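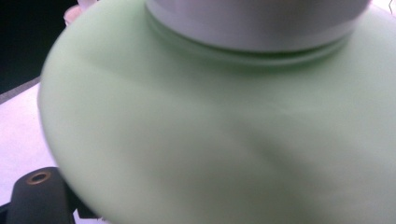 7 Oct 2020

Right, the gripper. I said in April that I'd have the Trultolis picking things up by the end of the summer, and well, it's October and it does pick things up, mostly, if you're patient and don't breathe on it.

For anyone new, Trultolis is the silly name I gave to the hand-held gripper I've been building, half on my kitchen worktop and half on the back bench at Arance, which is the shared workshop over the railway. You hold it by the grip, squeeze, the jaws close, and a little camera looks down past them at whatever you're grabbing. One day the same head will go on the end of an arm. The arm is currently two motors and a drawing, so let's not talk about the arm.

The jaw blocks are on version five now. Black plastic, chunky, rounded off all over this time after version four scratched everything it went near (sorry, table). I've also finally gone over to brass threaded inserts and I can't believe I put it off for so long! I used to screw straight into the plastic, and after the third or fourth time of taking a jaw off the hole would just give up and the screw would go round and round. With the inserts you push them in with a soldering iron, let them sink, and check they're straight before it all sets. I got two of them wonky. They still work, so they're staying.

What I've been practising on is soft things. Hard boxes were easy, even version two could do a box. But give it something pale green and squashy with a smooth curved side and it all goes a bit wrong, because the jaw slides up the curve and you end up nudging the thing along instead of holding it. Coming in low under the rim helps a lot. Going slower helps too, and my recordings would look better for it, as I keep swinging the camera in so fast that everything smears.

I've logged 159 tries on soft objects so far and called 104 of them good, meaning lifted, held and put down where I wanted. My target is 500 before I change the design again, which is a rule I made for myself and already want to break. The itch is the jaw pads. I've got a strip of grippy stuff from Dzene in the drawer and it would take me 20 minutes to stick it on, but then the numbers before and after wouldn't match, so it's staying in the drawer. For now.

The other job is the software. I'm using Vevus to save the clips and it keeps dropping the last second or so of each one, the bit where I let go, obviously the bit I want. I've tried a different cable and a different card. Next I'm going to try holding still for a moment at the end before I hit stop and see if that gets round it.

Also need more M3 screws. I've been pinching them off version three.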